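The last mile is mostly plumbing

By Fionnuala Rafferty, March 2025

I have sat through a lot of talks on cloth folding, and they nearly all put the same slide near the end. A policy, a transformer of some sort, an arrow, a neatly folded shirt. The questions afterwards are about the network. I have yet to hear one about clock sync.

My complaint is that we keep selling this as a learning problem when most of the failures I get asked to look at are in the tooling. At Lirnberg last June we went through a set of 1,846 folding episodes that a perfectly decent policy had been trained on. The policy dithered at the second fold. Two people had already proposed a bigger model. Eusebio Prieto plotted the left and right gripper streams against each other and found they drifted apart over an episode, by as much as 360 milliseconds. The network had been learning, quite faithfully, that the left hand leads. Fixing it took 12 lines in the logger.

Cloth is unforgiving about this sort of thing. With a mug you can be late and still end up holding a mug. With two hands on one piece of fabric, every error in timing or relative pose goes straight into the tension.
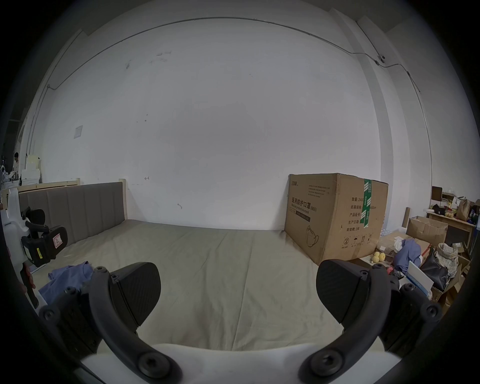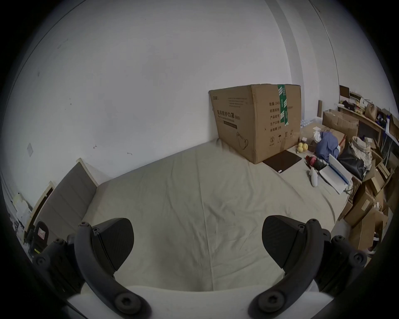
Blue cloth and a bed, from the hand-held gripper views and, last of the four, from head height.

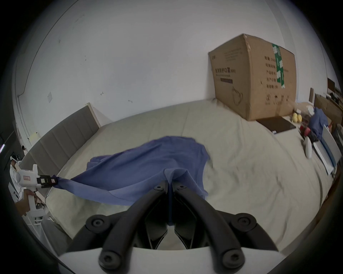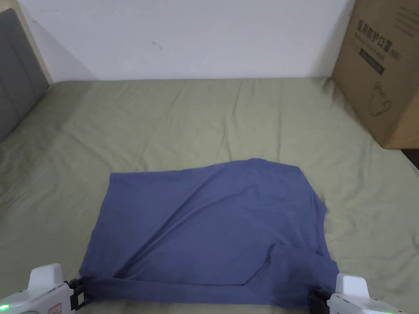 The popular answer to all this is that scale will wash it out. Record in enough bedrooms, with enough clutter, and the model will find what matters. I half believe it for perception. Wrinkles, bad light, a box with printing on it: yes, more rooms will help. I don't believe it for calibration, where the error is the same in every room you take it to. Collecting more of a fixed offset gives you a very confident offset.

Niloufar Parsa disagrees with me and has told me so at length. Her view is that a good enough policy closes the loop on what it sees and corrects for a few centimetres without being asked. Perhaps. Ours at Pisedwood didn't, and I would like to see hers do it with a wrist view where half the shirt is hidden behind its own fold.

Then there is planning, which people have gone quiet about. Folding has stages, and somebody has to say when one is done. In the Rollari stack that decision was a threshold on a learned score, set by hand, and it had been changed six times with no note of why. Call that end-to-end if you like — I call it a state machine with the labels rubbed off.

I am not against the demos. I would just like the papers to print the sync error next to the success rate, and to say how the extrinsics were checked and how often. Graziella Bassi's group has started doing so. Their numbers look worse than everyone else's, and I trust them more for it.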